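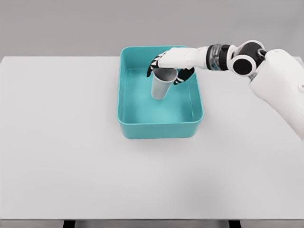

Section 4: Your First Batch of Seed Trays

Now the fun part! Your Haltine propagator is assembled and level, so it's time to fill it.

1. Tip the seed mix into a clean bucket and add warm water a little at a time. Squeeze a handful – you want it to hold together and release only a drop or two.

2. Fill each cell to the top, tap the tray twice on the bench, then top up again. Don't press the mix down with your thumb (seedlings love air at the roots!).

3. Sow two seeds per cell. Cover large seeds with mix to twice their own depth. Lettuce and snapdragons need light, so leave those on the surface.

4. Water from below. Pour 17 ounces into the base, set the tray in, and wait until the surface darkens. Pour off whatever is left.

5. Put the lid on with both vents closed and turn the dial to 2.

Note: Peppers and eggplant like it warmer. Use setting 3 and be patient – peppers can take 18 days, and they're worth every one of them.

CAUTION: Unplug the base before you add or pour off water. Never fill past the raised line.

6. Check every morning. Once half the cells show green, open one vent. Open the second the next day.

7. When the first true leaves appear, snip the weaker seedling in each cell at soil level. Pulling it out disturbs its neighbor.

Sowing for fall? Start kale and spinach by early September and leave the heat off completely.

For feeding and potting up, go to Section 5.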